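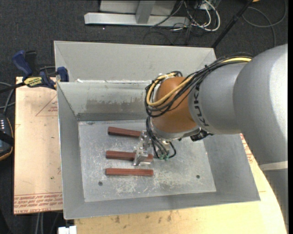 Page last changed: October

Looking after old computer games at home: which tips hold up

Every few months the same list of advice on old games goes round again. Put the cartridge in the freezer. Rub the contacts with a pencil eraser. Blow on it. Bake the tape. I have a closet full of old tapes, disks and cartridges and a workbench to ruin them on, and I have tried most of what gets passed along. A good part of it does nothing, and a smaller part does harm. What follows is what I still do, and what I have stopped doing.

Blowing on cartridges

Your breath is damp. A puff of it on bare metal contacts does them no good over the years, and the reason it seemed to work is that you took the cartridge out and pushed it back in. Doing that scrapes the contacts a little. So skip the puff and reseat the cartridge. If it still won't start, clean it.

Cleaning contacts

Use a cotton swab and the strongest isopropyl alcohol the drugstore sells. Read the label, as the weaker bottles have a lot of water in them. Wet one end of the swab, wipe along the contacts in the direction they go into the slot, then turn it round and wipe with the dry end. Keep going with fresh swabs until they stop coming up gray. Leave the thing alone for a while before you plug it in.

The eraser trick does take the dirt off. It takes some of the plating off too, if you keep at it, and leaves crumbs in the slot. I would save it for a cartridge you were about to throw out. Metal polish is worse. People post lovely before-and-after photos of polished contacts and never seem to post the same cartridge a few years later.

Special contact sprays: I bought a can of the Plendard stuff after reading three pages of praise for it. It cleaned exactly as well as the alcohol and cost a good deal more. Perhaps there is some job it does better. I haven't found it.

Cassettes that won't load

Before you blame the tape, blame the player. Most tape games I am told are dead will load fine on another machine. Try these in order, and stop when something works:

Clean the heads and the rubber roller. Alcohol on a swab for the metal heads, and go light on the rubber, where a barely damp swab with plain water is enough for most dirt.

Wind the tape all the way to the end and all the way back, once. A tape that has sat for decades packs unevenly.

Turn the volume to three quarters and try again, then a bit more, then a bit less. Tone control toward treble if there is one.

Adjust the head angle. There is a small screw beside the head on most players. Play the tape through a speaker and turn the screw a hair at a time until the screech sounds as sharp as it will get. Mark where the screw was before you start!

I know people swear by a particular brand of player. I own 2 of the Saltmont portable, the one the forums call the best ever made for loading games, and one of them loads nothing at all. The belt has gone soft. An unloved player with a new belt will beat a famous one with an old belt every time I have tried it.

As for baking tapes in the oven: there is a real process behind this, meant for certain kinds of studio reel tape, done at low and steady heat by people with proper equipment. A kitchen oven swings far above and below whatever the dial says. A cassette shell warps easily. Don't.

Floppy disks

Look before you load. Slide the shutter open, or look through the slot on the older bendy kind, and turn the disk by hand under a bright lamp. Cloudy spots or rings mean mold or shedding, and a disk like that will foul the drive heads and then scratch the next disk you put in. That is how a whole shoebox gets lost in one evening.

If the disk looks clean, copy it first and play it later. I write-protect every disk before it goes near a drive. It takes a second and I have been glad of it more than once.

Keeping disks away from magnets is fair advice. The warnings about refrigerators, phones and vacuum cleaners strike me as overdone. I keep mine off the top of the big speakers and otherwise don't think about it.

Yellowed plastic

The peroxide-and-sunlight treatment works, in the sense that the case comes out paler. Whether it stays that way is another matter. I did a keyboard case this way and it was going tan again by the second summer, and it now has a faint marbling where the cream dried unevenly. Some people report the plastic turning brittle. Others say it is fine. I have seen nothing I would call proof either way, and I have decided I can live with yellow.

If you must, take the case fully apart, wear gloves and goggles, keep the cream wet the whole time, and test on the inside of the battery cover first.

Plain grime is a different matter. Warm water, a drop of dish soap and an old toothbrush will handle nearly all of it, once every bit of electronics is out of the shell. The melamine sponges sold as magic erasers are very fine sandpaper. They will take the shine off a smooth case and the lettering off a key.

Boxes and manuals

Sticker residue on a cardboard box is where most damage gets done. Warm the sticker with a hair dryer on low and peel slowly, flat against the box. Lighter fluid on a swab will shift what's left, with a window open and no flame anywhere near. It does not harm most printed cardboard, but "most" is doing some work there, so try a corner flap. Never use cooking oil, whatever the video says. It leaves a dark stain that does not come out.

Musty manuals can go in a closed tub with an open dish of baking soda, not touching, for two weeks or so. This helps some. Dryer sheets only add a second smell.

Storage

Attics and garages are bad. The shelf in a bedroom closet is good, and costs nothing. Stand boxes upright like books, not too tight.

Silica gel packets are useful in a sealed tub and close to useless on an open shelf, where they fill up with moisture and then just sit there. I used to buy the Flakwood tubs with the rubber seal in the lid. They are decent tubs. The "archive grade" label on the side tells you nothing I can check, and the plain ones from the hardware store seal just as well when I press a strip of paper in the lid and tug on it.

Clear plastic box sleeves are worth having for anything you handle often. Soft vinyl ones can stick to the print over time, so look for polypropylene or PET on the packet.

Batteries

Take them out of anything you are not using this month. Handheld games, remote controls, the lot. If they have already leaked, dab the white crust from ordinary alkaline cells with white vinegar on a swab, then alcohol, then let it dry. Gloves again.

Save batteries inside cartridges are another thing. They are mostly soldered in, and the tip about taping a new one over the old tabs is a bad one — it works until the tape lets go, and then your save goes with it. Buy a battery with tabs and solder it, or leave it be.

Keeping a list

There are programs for cataloging a collection. I tried Weerakoon for a winter and typed in the lot, then found it would only export to its own format. The list is now a plain spreadsheet: title, machine, what shape it's in, which tub, and the last time it loaded. That last column is the only one I look at much. Print it out now and then and put the printout in the top tub.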